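Sorting out the parts bin

January 14, 2020

Gray sheet metal, sloping walls, two holes toward the front. I have been meaning to write up the bin for a while, mostly so I stop answering the same mail about it.
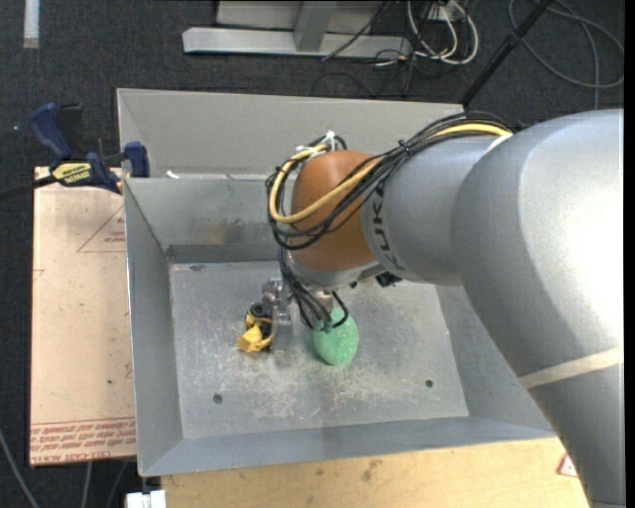 Where it came from

The bin was bought used from Wiler, lot 2458, along with a shelf unit I did not need. The walls slope inward toward the floor, so anything dropped near a side ends up closer to the middle. That was the main reason I wanted it. A straight-walled box of the same footprint holds more, but small things settle in the corners and stay there.

The floor is scuffed and scratched, with whitish patches where the surface has worn. I considered repainting it and decided against it. Paint on a floor that gets scraped all day lasts a few weeks, then comes up in flakes, and the flakes end up on everything else in the bin. Bare worn metal is stable. I wipe it with a damp cloth and leave it.

The holes

Two people have asked whether they should be plugged. The one on the right is slightly smaller than the one on the left, so a matched pair of plugs will not fit. I bought a bag of rubber ones from Halás before checking this, and have 6 left over in the larger size if anyone wants them.

For now both stay open. The cost is that anything thin can drop through – washers, mostly. My rule is that nothing narrower than the smaller hole goes in loose. It goes in a lidded tub first, and the tub goes in the bin.

What goes in it

Mixed items, on purpose. A bin of identical parts is easy to pick from and tells you very little. What I want is a spread of shapes and surfaces: something crumpled and angular like the yellow piece, something oval with a little roughness like the light green one. Color matters more than I expected. Gray things on a gray floor are a nuisance to find, by eye or otherwise, and I have started leaving them out unless there is a specific need.

I also keep the fill low. Dagmar Šindelář, who used the bin for most of May, preferred it heaped, on the grounds that real bins are heaped. She is right about real bins. But with a heap you spend the session digging, and a single layer shows you which item is causing the trouble.

Labels

Each item gets a number in a notebook and a short note on its condition. Soft items go in a separate column, as their shape changes from one week to the next and a measured width is only good for the day it was taken. I tried Fidstead labels directly on the items. The adhesive held on smooth surfaces and let go on rough ones, so the notebook stayed.

Cleaning

Empty the bin completely, brush toward the holes, then wipe the walls from the rim down. The rim collects dust and is easy to forget. No solvent.

Next on the list is a liner. Skernero sells a thin mat that can be cut to size, item 1790, and I have one on order. It would cover the holes, and I will have to see whether it stays flat where the floor meets the slope. If it curls at the edges it goes back.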